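Sesley Community Table: progress report for September
Prepared for the Nellmont Fund by Aravind Nair

Dear all,

Thank you once again for your patience over the summer, which was a busy one for us! I'm very glad to say that the table sessions are properly under way, and that we have held seven of the eight we promised you (the last is booked in, with the room paid for). Across those sessions we have had 39 people through the door, some of them more than once, and each session now runs for 90 minutes, as the hour we first planned always felt rushed.
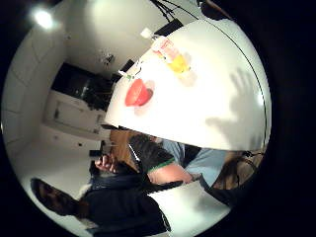 The big white table, with the red bowl and a yellow and white package set out.

The large table has been the making of it, I think. People can gather at it and get their hands on things, and the plain white top makes it so much easier for those with poorer sight to find what they are reaching for. We do still go back and forth on how much to put out at once, and my own feeling is that fewer things, and bigger ones, get people talking sooner.

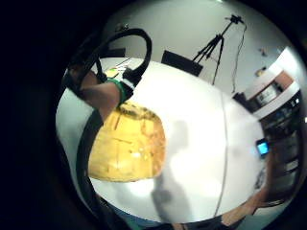
Thevar Hall has kindly kept our rate the same until the spring, so there is a little left under room hire, and I would like to ask whether we might move it across to materials. The Ravik group would also like to join us, and I'll send their numbers as soon as I have them.

With warm thanks,
Aravind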